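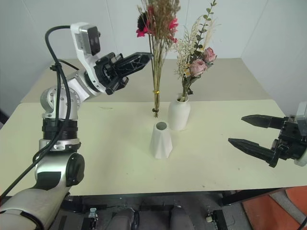

White vases and flowers, one bouquet already in its vase.

Search this project Go

Mestis Chapter Sampler - README
July - Nadine Nasrallah

Mestis is a plain-text release of the opening chapters of Urholm, a fantasy novel, with the discarded drafts of those chapters. It is meant for book clubs, writing classes and anyone comparing revisions.

Contents

chapters/ holds the final text, one file per chapter, 12 files.
drafts/ holds 22 earlier versions. File names start with the chapter number, then a draft letter. Later letters are later drafts.
notes/names.txt lists characters and places with their old spellings. Lerinden was Lerindan until draft C.
build/ holds the script that makes the e-book.

Format

UTF-8, Unix line endings, one paragraph per line. Scene breaks are a single # on its own line. Italics are marked with underscores. Drafts typed before the move to plain text were converted from word processor files, and some curly quotes came through as straight ones. These have been left alone.

Building

Run make from build/. The output is nseir.epub, after the working title of the book. The cover is 300 dpi and is not rebuilt by the script - replace cover.png by hand if you need another size.

Known gaps

Draft B of chapter 4 is missing its last page. Chapter 15 is mentioned in the notes but is not part of this release.

Terms

Free to copy and share for reading and teaching, with the author's name kept. No sale, no audio versions. Fan fiction is fine. Please send typos with the file name and line number.

Contact | Copyright Nadine Nasrallah | Back to top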